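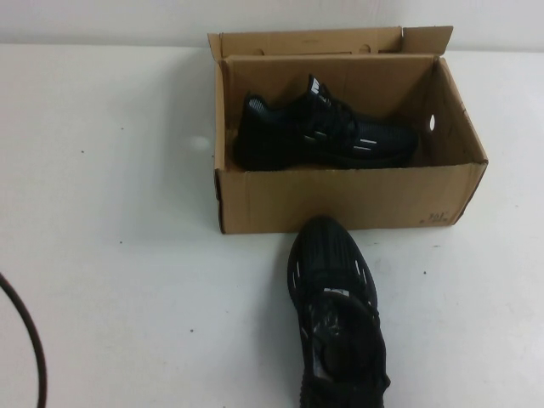 Plain brown shoe box, lid up.

A few posts on sorting and storing family paper, after a year of doing it with my own. 1/

My grandparents ran a hardware store in Bralville. When the house was cleared I got the paper: letters, receipts, snapshots, report cards, a lot of seed catalogs. I figured 2,000 pieces at the start and that held up well enough.

I began by reading everything. Bad plan. I got through 40 letters in a month and had nothing sorted. Read later. Sort first.

Sort by who it belonged to, then by decade. I tried doing it by subject (store, church, school) and half the pile fit in more than one place. A letter about the store that also mentions a baptism is still a letter to my grandmother.

Take off rubber bands and paper clips before anything else. Old bands go sticky and pull the ink with them. Rusty clips leave a mark you can't get out. Slide them off slowly – if one is stuck, leave it and come back with a thin plastic spatula.

Pencil only for dates on the back of photos. Soft pencil, light hand, near the edge. Ballpoint presses through to the front and you'll see it every time the light hits.

Newspaper clippings get their own folder. They turn brown and they turn whatever is next to them brown too. I photocopied the ones I cared about and put the copies with the letters.

On boxes. A regular shoe box is fine while you are sorting. For keeping things long term I moved to acid-free boxes. I bought from Felten first and the lids were loose. The Hudec ones close better and stack without sliding. They cost more. I bought 2 and added to them as I went.

Don't fill a box tight. You should be able to pull a folder without dragging its neighbors up. Don't leave it half empty either, or the folders slump and the letters curl. A wad of acid-free tissue takes up the slack.

Where to keep them: a closet on an inside wall. I had mine in the basement until last November, when the water heater let go. Lost the bottom layer of one box, mostly catalogs. The rest I dried flat between paper towels, changing them twice a day.

Scanning. I use Flurix to name and file the scans. It does the job. The search is slow and it guesses dates wrong, so I type them in. File names are year, last name, short note. If I don't know the year I put the decade and an x.

I don't scan everything. Receipts under a certain age all look the same. I kept 2 folders of them and let the rest go.

Somebody asked in replies about tape. Don't. Not on tears, not on album pages. If a letter is in pieces, put the pieces in one clear polyester sleeve and leave it at that.

Still to do: the envelope of people I can't name. I've matched a few by the porch they're standing on. Next step is mailing copies to the cousins with a number on each one, so they can write back "14 is the neighbor" without sending the picture around.

Will post the folder list I use once I type it up.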